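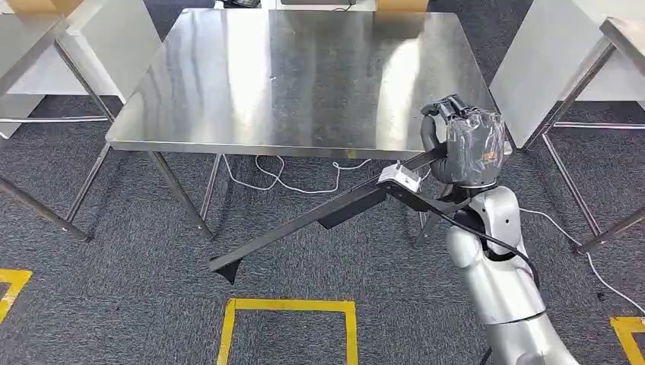 Chapter 9
Setting Up the Work Area

Chapters 1 through 8 dealt with parts on a bench. From this chapter on, the arm is bolted down, powered, and able to reach things, so the room it stands in becomes part of the build. The project used through the rest of the book is the Ziltetti arm, put together in a shared workshop in Bumville. Readers working in a garage or spare room can follow the same steps with less floor.

By the end of this chapter you should be able to:

Lay out a work area and mark it on the floor
Route power and signal cables so that the arm can't catch them
Cover a hand or gripper without limiting its travel
Run a first slow reach and write down what happened

9.1 Tables and floor

A metal table is a good work surface for a first build. It doesn't flex much under a dropped part and it wipes clean. It also reflects light, and a camera aimed at a bright streak of steel will lose the edge of whatever is lying on it. Check this before you spend an evening tuning the vision settings. Moving a lamp is often enough.

Mark the floor before the arm is switched on. Yellow tape holds well on short carpet and can be pulled up later. Tape the corners of each area first, stand back, and fill in full outlines only where something has to return to the same spot every time. In a shared shop, agree on what the tape means. In Bumville, a closed rectangle means that nothing may be left inside it.

Cables take longer than most builders plan for. Loose loops under a table are fine during a bench test, but they should be gathered and tied before the arm is allowed its full reach. A cable that runs along the arm needs slack at every joint. Move the arm by hand, with the power off, through its whole range and watch each loop as you go - the one that pulls tight will usually be at the wrist.

9.2 Covering the hand

Dust, grease, and metal chips all find their way into finger joints. A ribbed bellows sleeve protects the upper part of an arm and bends with it. For the hand itself, clear plastic film is cheap and lets you see the joints while they move.

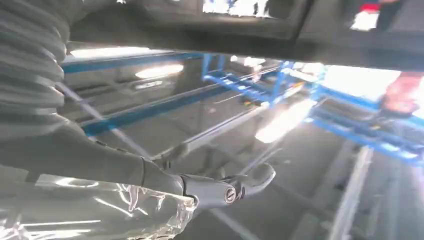 Wrap the film loosely. Close and open the fingers several times, then look for places where it has bunched up or worked its way into a pivot. Keep screw heads within reach, so that a joint can be adjusted without stripping off the whole cover. Replace the film when it tears or turns cloudy.

Film changes the grip as well. A part that sat firmly in bare fingers may slide once there is plastic between the two. Repeat the grip test from Section 8.2 with the cover on, and enter both results in the Gradia log sheet. The Krawczyk controller stores closing force as a plain number with no unit. Our setting was 233 bare and 455 covered. Yours will differ, so start low and work up in small steps.

9.3 The first reach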